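Progress Report: Kitchen Assistance Project, Equipment Planning Phase
Prepared for Zendesden by Leidy Bedoya
2018-02-02

The main work of this period was deciding what to buy and in what order. The grant agreement asked us to finish the simulation work before placing any order for an arm, and we have kept to that. No hardware money has been spent. What has been spent is staff time, licenses and one workstation upgrade.

Workstation and licenses

The graphics card in the old machine could not render the kitchen at a usable speed, so Usa Nuchit replaced it in the first month. The card cost $539, a little under the line in the budget. Licenses were renewed for one year at the academic rate. We do not expect to need a second workstation unless the planning software turns out to be too heavy to share a machine with the renderer, and we will know that by the next report.

Simulated kitchens

Ratree Saithong has built seven kitchen layouts. They differ in counter height, cabinet depth, sink type and how much is left lying on the counter. The sink layouts took the longest. Reaching down into a basin without the wrist hitting the rim rules out several hand positions that work fine on a flat counter, and open shelving over a faucet leaves less room overhead than we had allowed for in the proposal.
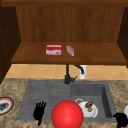
Clearance is the number that matters most for the purchase. Of the arms on our list, the Gilo has the longer reach but a thick wrist, and in the tighter layouts the planner often could not find a path for it. The Ellau is shorter and slimmer. It did better at the sink and worse at the back of the upper shelves. We ran 70 test tasks with each model. I would not read too much into the totals yet, as Ratree is still correcting the joint limits on the Ellau model, and the runs will have to be repeated once she is done.

Hands

The proposal assumed one type of gripper throughout. We now think the budget should cover both a plain gripper and a hand with separate fingers. Mugs on their sides and thin packages lying at an angle are hard for the plain gripper in our tests, while boxes and bottles give it little trouble. A fingered hand costs more and will need more repair. Kamonchanok Chuensuk has asked Chaimongkol for a quote on the hand with a spare set of fingers included. The first quote came back at $2,491 without the spares or shipping — we are waiting on the revised one.

Changes to the budget

We ask to move the unspent travel money into the equipment line. This would pay for the fingered hand but not for a second arm. The second arm stays on the list as optional, and we are not asking for a decision on it now.

We also left two things out of the original budget: a mounting stand and an emergency stop rated for the lab. Daranee Chuensuk is getting prices for both. The stand has to be settled before the arm, as the bolt patterns are different.

Open items

The joint limits and the repeat runs come first. After that we need the revised quote, the stand prices and a written answer on the travel money. If these are in hand by the end of the spring term, the order for the arm can go out in June. Delivery times quoted to us vary a good deal, and a later order would push installation past the point where our current lab space is guaranteed.

A table of spending to date is attached separately.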